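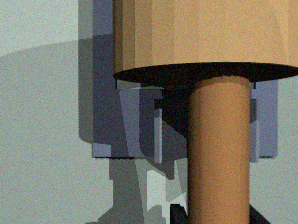

A large tan cylinder with faceted sides, above a narrower orange-brown one.

1/6
Cevik has published a new guide to drawing state machine diagrams in its modeling tool, Eltent. The guide is intended for developers and analysts who already work with class diagrams and wish to describe how a single object behaves over time.

2/6
The guide covers initial and final states, transitions, guards, and entry and exit actions. Readers build one diagram from start to finish, using an order record that moves from Draft to Submitted to Closed.

3/6
To begin, select State Machine from the New Diagram menu. Place the initial state first. Drag from its edge to create the next state, then type a name and press Enter. Guards are entered in square brackets on the transition line.

4/6
Users of the Safavi code generator should note that composite states are now exported as nested classes. Projects saved in the earlier format will open normally, but must be saved again before code is generated. Nesting is supported up to 6 levels.

5/6
The Dondby sample repository has been updated to match. It now holds 246 models, with 2,162 transitions among them. Two of the older samples, Elevator and Ticket Gate, have been withdrawn and will be replaced in January.

6/6
Corrections to the guide may be sent through the feedback form in the Help menu. Please include the page title and the version number shown in the About window. Questions regarding licenses should be directed to the Cevik accounts desk.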